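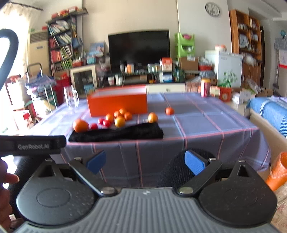
Ela: tabletop handling data from home-help work

Print this page | E-mail this page
14 shares | 3 comments

Ela is a set of short recordings of small household objects being picked up and put down, made with hand-held grippers by the home-help staff of Okley in Litumport. The people who made it tidy tables for a living, and we think that shows in the data. We're very happy to have it out.

Maintainers: Urmila Sandhu (recordings, staff contact), Leonidas Konstantinidis (code, training)
Version: 1.1, released Sunday, May 15, 2022

What's in it

1417 episodes from 39 homes. Each episode has wrist-view video, the opening of the gripper over time, and one line of text typed by the person who did the task ("tangerines next to the box", "can to the back of the table"). 207 episodes are held out for testing, and the homes they come from don't appear in the training part.

Most objects are what you'd find on a table that people eat and work at: fruit, cans, pitchers, boxes, folded towels. Tablecloths are common, and patterned ones are our favorite test, as early models kept closing on the pattern. Rooms were left as they were. If there was a chair pushed in against the table, the chair stayed.

Why Okley wanted this

Okley is buying Liapis, a table-height arm on a wheeled base, to take over part of the clearing and setting during longer visits. A visit at Okley has a fixed length. Whatever goes to the table comes off the time for a walk, a bath, or sitting down together, and the helpers had been saying so for years.

Anel Khumalo has been a helper there long enough to have trained half of her team. She was wary in the beginning. "I thought they'd film me so they could do without me," she told us. After her first week with a gripper she was correcting our task list. We had fruit being lifted from the top. She rolls a tomato against her palm first, and she wanted to know how a thing with two fingers was going to manage that. It was a great question! The episodes tagged soft_side came straight out of it.

What changed for staff

Recording is paid work, scheduled outside visits to clients. A helper can stop at any time and have episodes removed, and two have done so. Okley put in writing that visit lengths stay the same when an arm is in the home. The helper decides if the arm is used that day.

Some of it is still unsettled. There's a new job title (table lead) with no pay grade yet. Evdokia Sotiropoulos, who does the rota, now has to plan charging and transport for the arms on top of everything else, and would like that counted. Several helpers find the gripper heavy on the wrist after half an hour, so sessions are capped at twenty-five minutes.

Collection

Helpers recorded in their own homes or in those of relatives who agreed to it. No client homes are included. Audio was never stored. Faces and readable letters were blurred before release; packaging was left alone.

Known gaps

- Glass is rare, and clear pitchers are mostly background.
- Daylight only. Evening sessions start in June.
- Left-handed use is thin. Leonidas Nikolaidis did nearly all of it.
- 712 episodes carry a second text label from a colleague. The rest have one, and spelling varies a lot.
- Round fruit rolls. We kept those episodes and tagged them rolled, so please don't filter them out without looking.

Use

Free for research and teaching. Don't use Ela to rate or time workers; the license rules it out, and the timestamps have been shifted per episode to make it harder.

Getting started

Unpack the archive, then run check_files.py in the top folder. load_episode.py shows how to read one episode and plot the gripper opening. Fixes and odd findings go to Urmila, who reads everything and forwards the good ones to the helpers' break room.

Print this page | E-mail this page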